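Home | News | Kitchens | Rotas | Contact

The arm in the Tovgate kitchen, three weeks on

Print this page | E-mail this page

I promised in the last newsletter that I'd go down to Tovgate and see for myself how they're getting on with the robot arm, and I finally got there (two buses and a wrong turn past the bottle bank, thank you Holger for the directions!).

For anyone who skipped that issue, Tovgate is the small kitchen behind the Bundgaard canteen, where the breakfast plates and the late snacks get put together. It's four people on a good morning and two on a bad one. Since spring they've had an arm on trial for plate work, meaning picking up, setting down, moving along. Bent Holst runs the trial, and Baiba Krūmiņa runs Bent, as far as I could tell.

I'd expected something enormous in a cage. It's a tabletop thing, and Baiba has it practising on crockery of different colours so that everybody can shout the same name for the same plate. "Put it on the pink one" works a lot better across a noisy room than "the second from the left, no, my left". 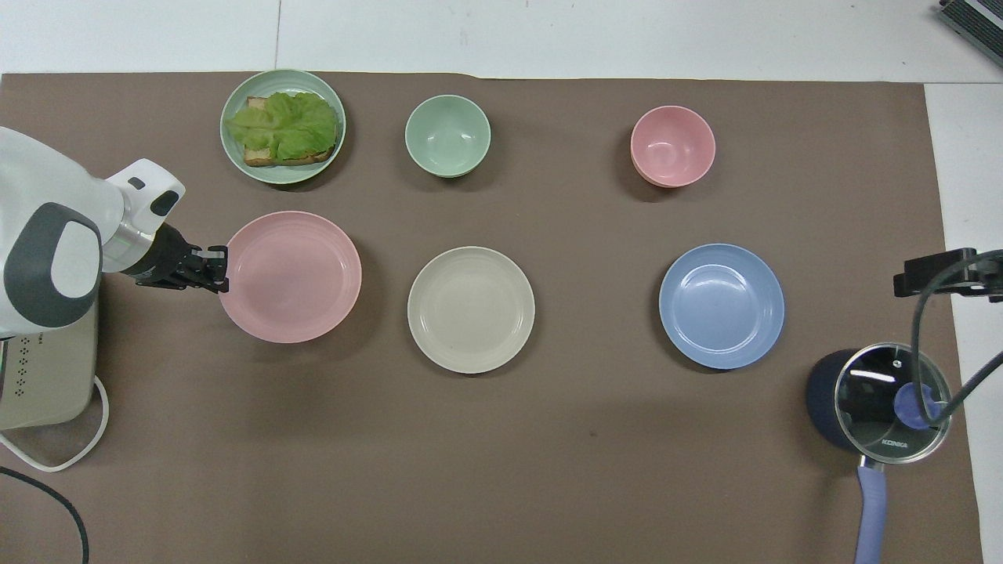 Page last changed: Jun 16, 2026

The gripper was right by the rim of the pink plate there, and I was holding my breath, I don't mind saying. The toast with the lettuce on it is on the green plate further back. I had my eye on that toast all morning.

So what has changed for people? I asked everyone the same thing and got very different answers. Baiba likes it. She's had a bad wrist for years, and the stacking and unstacking is what sets it off, so every plate the arm shifts is one she doesn't. Hafþór Kvaran is less keen. He says he used to do the plates without thinking and have a natter while he did them, and now he stands next to a machine waiting to press stop. He's quicker than it is too, by a mile, and he'd like that written down. There you are, Hafþór.

Bent didn't argue with him. The arm is slow, and it still needs a person beside it the whole time. What he's after is the early shift, when there are 318 breakfasts to get out and the same few people lifting for all of them. Nobody's hours have been cut for the trial, and he told me they won't be while it's running. After that it's up to the talks in September, and I'd be fibbing if I said people weren't nervous about those.

The training could be better. Two people had a proper afternoon on it and the rest picked it up from them over tea. Skarphéðinn Hallgrímsson has asked for a half day for everybody, paid, with the night team included, and I think he's dead right. He's also written out a card with the stop button on one side and Bent's extension (44) on the other, and that's taped up by the sink.

If you work at Bendgate and you've heard you're next, Bent says nothing's settled. He's happy for people to come over and have a go first, so give him a ring before you turn up, and wear flat shoes, the floor's murder.

Print this page | E-mail this page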